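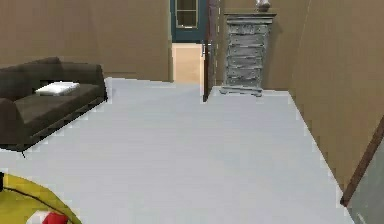 Review: Vavell Home Navigation Practice Kit, Release 2

Issued by the Ogunleye Office for Automation Practice
Reviewed in March

Scope of the review

The Vavell kit is a set of simulated household rooms, supplied with a written code of practice for testing mobile robots indoors. It is sold to laboratories and small manufacturers that need to show a consistent method before a machine is admitted to a real home. The Office reviewed the kit against its own guidance on simulated trials. Hardware performance was outside the scope of the review, and no robot model is rated in this document.

The license costs $3000 per site. It covers the room library, the code of practice and the log templates. Support is provided by Grosard, the distributor, and is billed separately after the first year.

The code of practice

The code contains 61 rules, grouped by stage of work: preparation, driving, handling, and reporting. The language is plain and the rules are short. Most can be checked by a second person from the log alone, and the Office regards this as the strongest feature of the product.

The rules on doorways deserve particular mention. An operator must record whether each door leaf is open or closed at the start of a run, and must treat an open leaf as an obstacle in its own right. Handles that project from a door are to be included in the clearance figure. Many in-house procedures reviewed by the Office in the past measured the opening and left out the door.

The rules on seating are also sound. A sofa or armchair must be approached on the assumption that its legs, seat and arms occupy different outlines at different heights. A planner that knows only the footprint of the legs does not satisfy the code.

The rooms

The rooms are furnished in the manner of an ordinary home. Within the part of the library used for this review there is a dark sofa facing open floor, a tall gray chest of drawers with a small vase on top, and a doorway leading to a further space with a different floor color. Elsewhere there is a treadmill, an upholstered armchair, and a floor lamp standing on a flat square base. 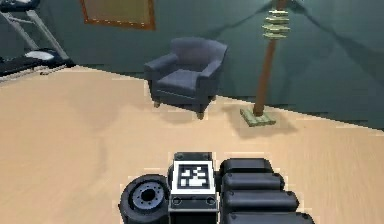 The lamp is a useful inclusion. Low, flat bases are a frequent source of disagreement between a robot's map and the room, and the code requires that they be entered as obstacles even when the machine could in principle roll over them. The treadmill is covered by a separate rule on exercise equipment, under which the deck is a no-drive area at all times.

The rendering is modest. Edges are stepped in places, and lighting is even to a degree seldom met in a real house. The Office does not consider this a defect for the purpose of rehearsing a procedure. It does limit what may be claimed. Results obtained in these rooms should not be offered as evidence of camera performance, and the code would be improved by saying so directly. At present the point is made only in a note to the reporting section.

Points requiring attention

Rule 18 allows an operator to restart a run after a contact with furniture, provided the contact is logged. The rule does not state whether the restarted run counts toward the total. Riltatden, which publishes a comparable code, voids the run and requires a new one. The Office prefers that approach and recommends that purchasers adopt it in writing before their first session.

Fiducial markers are mentioned only in the glossary. Where a marker is fitted to the robot, its position should be entered on the setup sheet, together with the date it was last checked. Purchasers will need to add a line to the template for this.

The log templates are well laid out but cannot be locked after signature. A site that must retain records for audit should export each log at the end of the session – the built-in archive is not sufficient.

Finding

The kit is suitable for training operators and for rehearsing indoor trials, subject to the additions noted. It is not suitable as the sole basis for a safety case. The Office will examine the kit again when Vavell issues a revised reporting section.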